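Parisa had 90 minutes till the Firnstead train. Keys, passport, the letter. Mostly the letter. Chak-lun had called twice -- she let it ring.
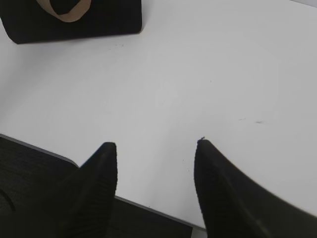

## Lindholm, later

Rain the whole way. She slept thruogh Benthorpe, woke with her cheek on the glass. Read the letter again. Same words. Come before April or don't bother.

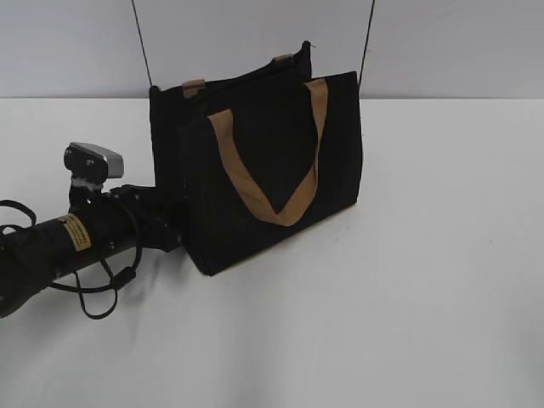
Third call. She picked up.

"You left the stove on," he said.

"Did I?"

"No. Just wanted you to answer."

She laughed, then didnt. Out the window, a river, then sheds, then the river again -- wider now.

"Are you coming back?"

"Ask me in Firnstead."
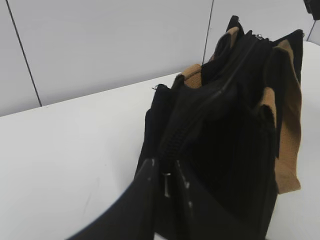 *Black bag, tan straps, long zipper.*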